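Jul 13, 2024
By the recording secretary

Minutes of the Tratness Tune Circle, summer business meeting

I'm writing these up the same night while I can still read my own handwriting, so forgive the rambling. We started late (parking!) and skipped the warm-up tune so we'd have time for everything. The April minutes were approved with one fix. I had written that we played the closing waltz in G, and it was in B-flat, as I was told by pretty much everyone who had to play it.

Money first. We have $679 in the account after paying for the piano tuning and the last batch of photocopies. The spring concert brought in 92 people, our best crowd since we moved it to the afternoon, and the donation basket did fine. I asked whether we should keep it a donation basket or try selling tickets next time, and that went on for a while. I like the basket. People who come in off the sidewalk halfway through the first set don't want to stop and dig for a ticket, and some of our nicest regulars started out that way. We voted to keep it as is for the fall.

Then the big item, which is the fall program. You'll remember we'd settled on an evening of songs from old movies, the kind of tune that turns up under the credits and then gets forgotten because the picture itself didn't go anywhere. I love this idea and I have loved it since the beginning, so I'm not a neutral reporter here. We now have a long list of suggestions and room for maybe half of it. The ballads are way ahead of everything else. If we played them all in the order they came in, we'd have five slow ones in a row before intermission, and I said I'd fall asleep at the piano.

What we agreed on so far: open with something bright at a medium swing, put the two waltzes in different halves, and save the big ballad for next to last. The verse question is still open. A lot of these songs have a lovely verse that hardly ever gets sung, and the singers want them in. The horn players would like to get to the chorus sometime before midnight. We'll try it both ways at rehearsal and see. 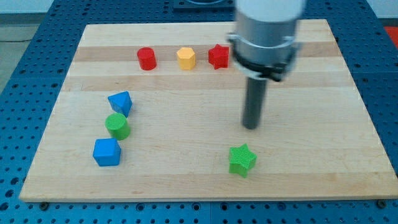
The verses should stay, Wunderlich wrote in a note that was read out to us, even if it means dropping a whole song, and a verse sung with only the piano behind it takes less than a minute anyway. There was some applause from the singers. The drummer's chair was quiet. I wrote it down as a suggestion, and it goes on the list with the others.

Next, arrangements. We own a few charts that suit us and we'll need more. Uturico, the print shop where we've been getting our lead sheets bound, will do 50 spiral books for us at the same price as last year if we get them the pages by the end of the summer. I'd like to say yes to that. The loose sheets were a disaster in the spring, with the bridge of one tune sliding off my stand in the middle of the bridge. Approved, with no one against. Please, please send me clean copies with the key written at the top, and number your pages. If you've changed the chords from what's in the old songbook (and I know you have), write in the ones you really play.

We also need to be careful about permission. Playing the songs in the hall is covered by the license the hall already has, as I understand it, but printing words and music in a book is a separate thing. I've got a list of what we need to ask about and I'll start sending letters. Anything we don't hear back on stays out of the books, and the people who want to play it can buy their own copy.

The hall! We can have the Vultberg Room again for the fall concert. The rent has gone up to $700 for the evening, which is more than we have sitting in the account right now, and I could feel the mood drop when I read that out. The upside is that the piano there is a real one and stays in tune, and the room sounds warm without a microphone. The other choice is the school cafeteria, which is cheaper and sounds like a cafeteria. After a lot of back and forth we decided to hold the Vultberg date with a small deposit and put on one extra afternoon of music in the park to help pay for the rest. I said I'd play for the whole thing if somebody else brings the keyboard and carries it back to the car.

Small stuff:

The bass amp is buzzing again. It's going in for repair, and we'll borrow one until it's back.

We're looking for another clarinet. If you know one who can read and doesn't mind ballads, send them our way.

Rehearsals start half an hour earlier from now on so we can be out before they lock up.

Someone left a metronome and a very nice blue folder on the piano. Both are at my house.

We finished by reading through the possible opener, a little roughly, with half of us sharing one chart. The tempo kept creeping up, but the last chorus swung so hard that we played it again just for fun! Then we really did have to get out of the room. Next meeting is after the park afternoon, and I'll send the date when I have it.

Tratness Tune Circle | Contact the secretary | © 2024 Tratness Tune Circle | Back to top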